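Gitura fruit-to-bin teleop set – README

Hi! You've landed in the fruit folder of Gitura, our small collection of remote-controlled pick-and-place recordings. I'm Siobhán Hanrahan, I drove the arm for most of these and I'm the one who wrote the labels, so if a label is daft you know who to write to. Joonas Pesonen did the recording software and Consuelo Espinoza drove the rest (she's smoother than I am, and you can tell from the wrist curves).

What's in it

1,038 episodes, all one arm and one hand, all on the same gray table at our Pistthorpe room. The job is to pick up a piece of fruit and put it in the white bin. 335 of the episodes have a spoken instruction recorded live, the rest have a typed one added later. I'd start with the spoken ones if you're doing anything with language, they sound like a person asking for a pear and the typed ones sound like me at five o'clock.
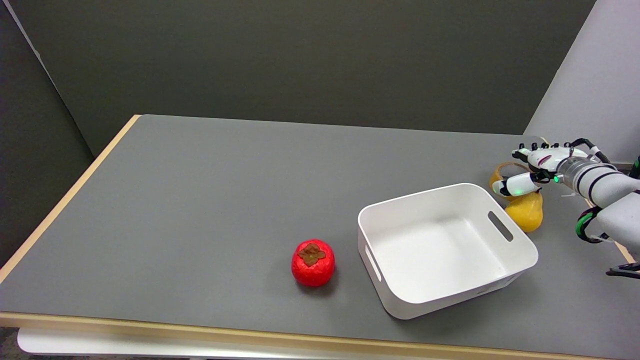
The operator wears a tracked glove and watches the head camera view, and the arm follows. There's a bit of lag. You get used to it after an hour or so, but the first sessions have a lot of hovering in them, where I'm waiting for the hand to catch up before I close the fingers. I left the hovering in. Eamon Hennessy wanted it trimmed and we went back and forth on that for most of October – if you're on his side, there's a script called trim_idle in the tools folder that does it for you.

Files

Each episode folder has the head video, joint positions for arm and hand, the glove readings and a small text file with the instruction. Times are in seconds from the start of the episode. Hand joints come in the order the hand reports them, thumb first. The glove was recalibrated partway through, so look at the calib field before you mix early and late episodes!

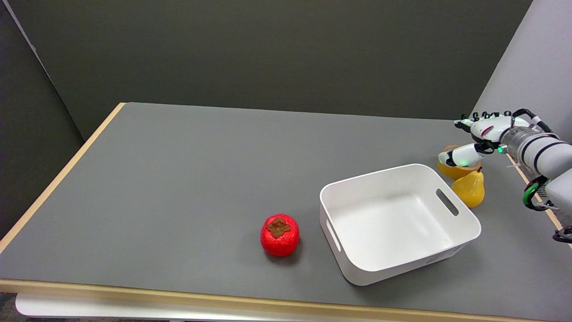

Page 2

Known problems

In 11 episodes the glove dropped out and the hand froze for a moment. They're listed in dropouts.txt and I'd skip them for training. Fruit names are also a bit loose: "pear" is always a pear, but "the yellow one" could be whichever the operator fancied, and persimmons were called tomatoes by at least one of us (Cillian Geraghty, I'm looking at you). The fixed names are in the label column, the original wording is in label_raw.

Using it

Free for research and teaching, please mention Gitura if you publish. Bug reports go in the tracker, and do give the episode number.

Last edited Friday, March 6, 2026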